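On Keeping a Set of Coloured Blocks

Dec 14, 2023

Readers of this journal will recall that in October I undertook to reduce the household's collection of building blocks, which had grown to fill three drawers and a suitcase. The work has now been completed. Of the 200 pieces examined, 16 have been retained, and the remainder have passed to Mr Boris Gajdoš for the playroom at Ellstead.

Preference was given to plain cubes in strong colours. Red, green and blue remain easy to tell apart on a pale surface, even in poor evening light. Wedges were a more difficult matter — they do not stack, and my colleague Chia-hao Su argued for their removal. I have kept them, as a roof is of some importance to any house.

A bowl is recommended for storage. Ours is black and wide enough for a small hand, and it stays on the table while the blocks are in use.

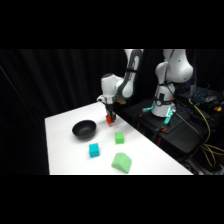 The suitcase has been returned to the attic. Correspondence on the subject of wooden railways, of which I have received a good deal, will be answered in the new year.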